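July 29, 2018. Greston, linen finishing bench.

Cloth-to-rack task, hand-held gripper. 25 runs logged, 15 usable. The 13 mm closing offset carried over from April is too tight for folded cotton, so I will open it up and repeat. Pad edges are scuffed and the right one has fibres coming away at the inner face. Replace both before the next block.

Roster question is still open. If the cell takes hanging and sorting, the two afternoon positions become inspection and rework. Pay grade for that is not settled.
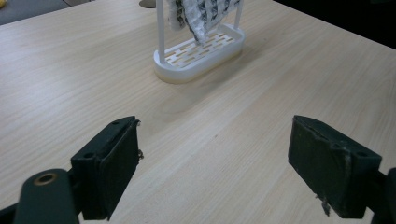 Stevo read the above and objects that inspection is harder on the eyes and neck than hanging ever was, and that anyone moved across should get shorter rotations from the first day. Agreed in principle. Rotation length goes on the list for Proltetti.

Next: new pads, wider offset, same cloth. Colour of the replacement pads doesn't matter.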